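Robot Learning from Demonstration
Handout 6: Gathering examples
Course leader: Arsen Antoniuk. Lab sessions: Danylo Kravchuk.
Revised 30 July 2023

Read this before the second lab. Handout 5 covered how a policy is trained once the examples exist. This one is about getting the examples in the first place, which takes up most of the time in any real project and most of the marks in your coursework.

6.1 What counts as an example

For this course an example is one complete attempt at one task, recorded from the start signal to the stop signal. It holds the camera images, the joint positions, the state of the gripper, the commands sent to the arm and a short written instruction such as "pick up the cushion". All of these share one clock. If the clocks drift apart, the policy learns to act on what it saw a moment too late, and the fault is hard to spot afterwards.

An attempt that fails is still an example. Mark it as failed and keep it. Last year's groups deleted theirs and then had nothing to test their success detector on.

6.2 Where examples come from

We use two sources. The first is a person driving the arm with a hand controller. The second is a scripted planner that already knows where every object is, which is only possible in simulation. The person gives you varied and slightly untidy motion. The planner gives you a lot of motion very quickly, and it all looks alike.

The Bokwood set, which you will be given in the lab, has 842 attempts. Of these, 628 came from the planner and the rest were driven by hand. Train on each part separately before you mix them. Several of the questions on the coursework sheet depend on your having done this.

6.3 Setting up a scene

A scene file lists the furniture, the loose objects, the position of the robot base and the lights. Furniture stays put during an attempt. Loose objects can be moved by the arm, so they need a mass and a friction value as well as a shape.

Change one thing at a time when you are building a new scene. Start with the loose objects: move them, turn them, then swap them for others of the same kind. After that change the covers and colours of the furniture, then the lights, then the camera. If you change everything at once and the policy stops working, you won't know which change did it.

Check reach before you record anything. Put the gripper over the farthest point you expect it to work at and look at the joint values. If any joint is close to its limit, move the base and check again. A sofa is awkward in this respect, as the backrest and armrests block many of the paths that would be open over a table.

6.4 Soft furniture

Students tend to begin with a flat table because it is easy. We ask you to do at least one scene with a sofa. The seat may slope, there are seams between the cushions, and a throw pillow leaning against the back has no obvious top or side to take hold of. A book lying flat on a seat is harder still. The fingers can't get under it without pressing into the cushion, and in our simulator the cushion is rigid.

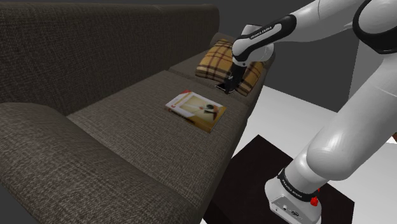

Grasp points on a pillow should be chosen near a corner or along an upper edge. The planner picks the centre by default, and with a two-finger gripper that usually means the fingers press on the fabric and slide. Set the option "edge_first" in the Stasiv planner file to change this. It has no effect on attempts driven by hand.

Approach from above and stop a short way clear of the object before closing in. Record the whole approach, including any pause. Trimming pauses is a decision for training time, and once they are cut from the stored file they are gone.

6.5 Camera placement

Each scene has 2 cameras, one fixed and one on the wrist. The fixed camera should see the working area and the gripper for as much of the attempt as possible. The arm will get in the way at times. That's acceptable so long as the wrist camera still has the object in view.

6.6 Labels

Write the instruction before the attempt starts. Name the object and, where needed, say which one: "the plaid pillow", "the book on the near cushion". Near and far are measured from the robot base in all Drulholm scenes. Older Ititz files measure them from the camera, so check the header.

6.7 For the lab

Each pair records 31 attempts in a sofa scene of their own. Bring the scene file, the recordings and a one-page log listing every failed attempt and its cause, if you know it. Danylo will check the clocks on the spot. Files with no instruction text will be handed back.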